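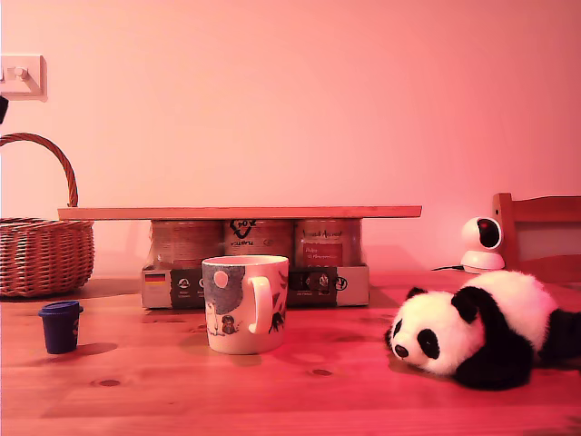

About Teder

Teder is a small test workshop in Latville. We try out grippers, arms, cameras and controllers for people who are about to buy one and would like to know how it behaves on an ordinary table with ordinary things on it. We love this work, and it probably shows!

Warrick Pearce and Marlene Dreßler started the workshop after years of fitting arms into packing lines. Warrick kept meeting customers who had chosen a gripper from a data sheet and then found it couldn't hold a mug by its handle. Marlene had a cupboard full of fingers, pads and suction cups that had never been tried side by side, so they cleared a bench, wrote down some rules and began.

The rules are still much the same. Every gripper gets the same objects, the same starting positions and 200 attempts. We note each grasp, slip and drop, and we keep the bad runs as well as the good ones. Our log now covers 676 finished trials, and any customer is welcome to come in and read it.

Dinesh Joshi looks after the objects, and he is wonderfully fussy about them. He likes soft things next to hard things, handles at awkward heights, and anything long and thin that has to be lifted without tipping.

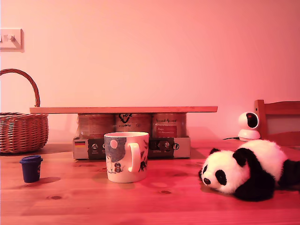 Cameras are Tudor Oprea's side of the workshop. A camera that finds a dark cup easily in daylight can lose it completely when the colour of the light changes, so he repeats each set under several kinds of lighting and compares the results. He also compares viewpoints, and will happily talk for an hour about where to put the second camera (bring a coffee).

Renzo Costa joined us from Ciltitz in June to work on controllers. His favourite test is running one arm and one gripper with 2 controllers in turn, changing nothing else, and looking at how gently each one closes on something that squashes. We had expected small differences. Some of them were huge, and we have since added the test to every arm report.

We don't sell equipment or take commission from makers. Customers pay for the bench time and get the full report, including the video and the raw numbers. Most of them are small firms, with a few colleges, and Pillai, our longest-standing customer, still sends us every new finger design before it goes into use.

Visitors are welcome from 10 in the morning. Bring your own awkward object if you have one, and Dinesh will find it a place on the table.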